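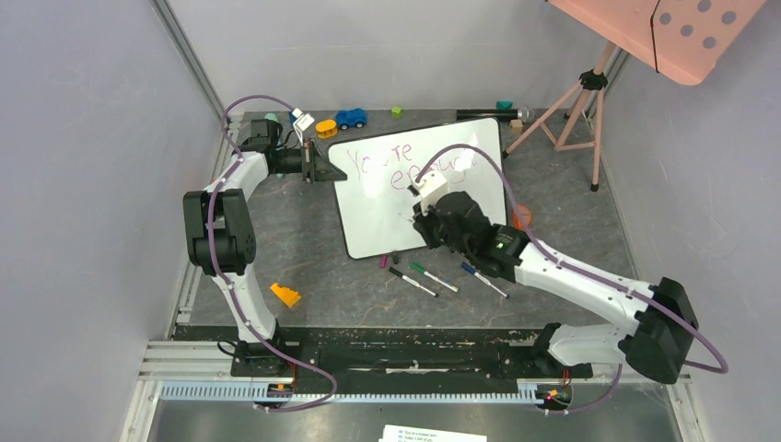
I have owned a whiteboard for most of my adult life and I've only lately learned how to write on one. It sounds ridiculous, I know! You take the cap off, you make the letters. But have you looked at your own whiteboard handwriting recently? Mine used to start at a confident height on the left and slide downhill until the last word was squashed into the corner, where the kids would finish it off with a drawing of a bum.

The board that changed my ways is a little one, the sort with rounded corners and a dark frame that you can lay flat on a table. I bought it for leaving messages. "You're on dinner." "You're out of clean socks." Nearly everything I write to my family begins with "You're", which my eldest says tells you all you need to know about me (rude, but fair).

Flat is the secret, by the way. On a wall you're writing with your whole arm in the air and your wrist has nothing to lean on, so the letters come out thin and wobbly. On a table you can turn the board a little, the way you'd angle a sheet of paper, and it suddenly feels like writing again. You do need to keep your sleeve out of it. I've ruined two good cardigans.

I took all this to Zuzana Tóth, who painted shop signs in Grosby for years and now runs a lettering night above the bakery in February, when it's too hot to do anything else. She had me fill a whole board with the letter e. Just e! "Slow down at the curve," she kept saying, and then she'd wipe the lot and make me start over. By the end of the night my e was a thing of beauty and my p was still a disgrace.

Her other great subject is colour. Most of us reach for black and save red for emergencies, and she reckons that's backwards for a small board at home. Red gets read. Black is for the shopping list, green is for things that have been done, and blue is for anything you'd like people to feel calm about, like the electricity bill. I've stuck to the system for months, though the household has yet to notice there is one.

And then the caps. Oh, the caps! I used to leave them standing about on the table while I wrote, then snap the wrong one on and wonder why my purple had gone. Zuzana pushes hers onto the back of the pen until they click. She also stores her markers lying down, never upright in a mug, so the ink doesn't all sink to one end. Mine live on the kitchen table now, in among the toy cars, and they've lasted well past the point where I'd normally be scratching away with a dry tip and swearing under my breath.

If your board has gone grey and ghostly, scribble over the old marks with a fresh marker and wipe straight away. Works a treat on mine.

Last updated: February

We use cookies to remember your reading preferences. Sign up for our newsletter to get new features by email.

Contact us | Copyright Tulus Magazine | Back to top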